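Search this site Search Go

Fitting white wall and floor panels to a bench enclosure

Posted by Felicja Pietrzak, January 11, 2018

Cut the floor panel first. Lay it flat and mark the back edge, then trim until it drops in without being forced. If you have to push, take a bit more off, as a tight panel will bow in the middle later on.

The back wall goes in next, standing on the rear edge of the floor. Hold it upright with tape while you offer up the two sides. I set mine so they angle a little and don't stand square to the back – this gives more elbow room at the front.

Wipe everything down before you fix anything. Dust caught in a corner shows up badly against white.

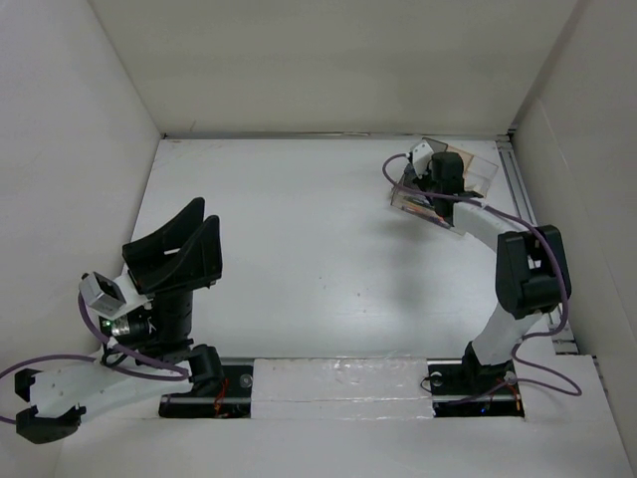 Once the walls are standing, work along the seams from the back corners forward. A faint shadow line at each join is fine. If you can see daylight, slacken the fixings on that side, push the wall in and tighten again.

Any cover plate near the front will pick up scuffs, so leave it until last and keep its screws easy to reach. Loose wires should be tucked in close to whatever they serve and kept off the floor panel.

For cleaning, use a damp cloth and a drop of washing-up liquid. Scouring pads will dull the surface. Sharada Chowdary uses a pencil rubber on black marks, and it works on mine too – go gently.

Contact us | © Wakholm | Back to top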